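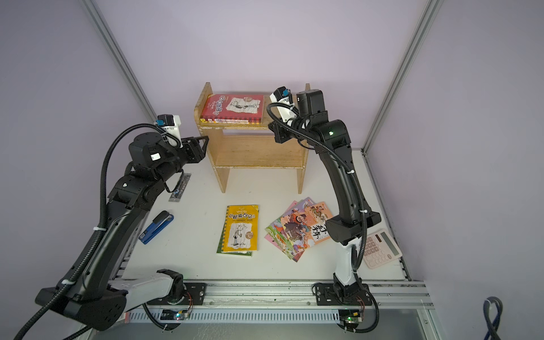
Bench corner, lavender panels, small wooden shelf unit.

2 October 2020
Notebook entry, adhesive shelf life, batch 2151

Pulled the second set of lap shear coupons from the humidity cabinet this morning. Batch 2151 is the Cullden two-part epoxy, opened in September and kept in the cold store with the cap taped. The question is still whether the hardener takes up enough moisture after opening to matter at our bond line thickness.

Coupons are the usual aluminum strip, abraded by hand, wiped twice with solvent, bonded with glass bead spacers. Cure was 48 hours at room temperature under the spring clamps. I did not post-cure. The Jornis data sheet procedure calls for a post-cure but we do not do it in production, so the comparison would be of no use to us.

Results so far: 4 coupons from the fresh tube, all cohesive failure, adhesive left on both faces. From the opened tube, 2 coupons failed partly at the interface, with bare metal showing along one edge of the overlap. The rest looked the same as the fresh set. Loads are in the Sopacua folder under the batch number. The spread in the opened set is wider than I would like and I am not drawing a curve through it yet.

Possible cause other than moisture: edge prep. The bare strip is always on the side where I hold the coupon while abrading, and the scratch pattern is lighter there. Next set gets abraded in a jig, and the held end will be marked so it can be found again after the pull.

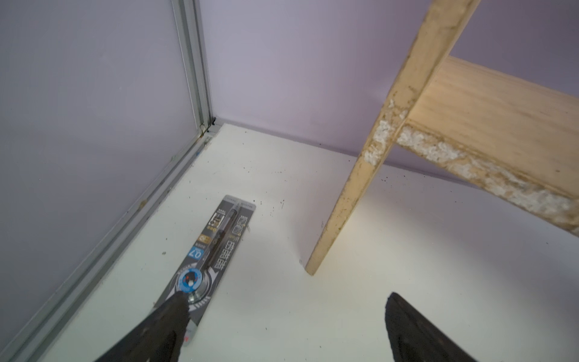
Marking the coupons needs to be settled before the next set. Felt marker comes off in the solvent wipe and paint pen has to stay well clear of the overlap, which leaves little room for a number. Scribing is permanent but raises a burr, and a burr under the grip tabs is one more thing to explain later. Pencil on abraded aluminum is legible if the line is thick enough. A 0.7 mechanical pencil like the one in the dark gray blister card should do for the numbers, written on the tab end after the last wipe. A wooden pencil goes blunt after a few coupons on that surface and the digits close up. Graphite must not get anywhere near the bond area. Check legibility after a week in the humidity cabinet before relying on it.

Mixing: static mixer nozzle for both tubes, first few grams discarded. The opened tube needed more force on the plunger at the start and then ran normally. Color even, no streaks. I saved a bead from each on release film and will check hardness tomorrow.

Humidity cabinet log shows one dip overnight, recovered without intervention. The Zokov logger clock is still on the wrong time zone, so subtract an hour when matching against the load data.

To do:
Build abrading jig, stop at the overlap line.
Order glass beads, same grade.
Repeat opened-tube set, larger number of coupons.
Weigh the hardener side of the opened tube before it goes back in the cold store.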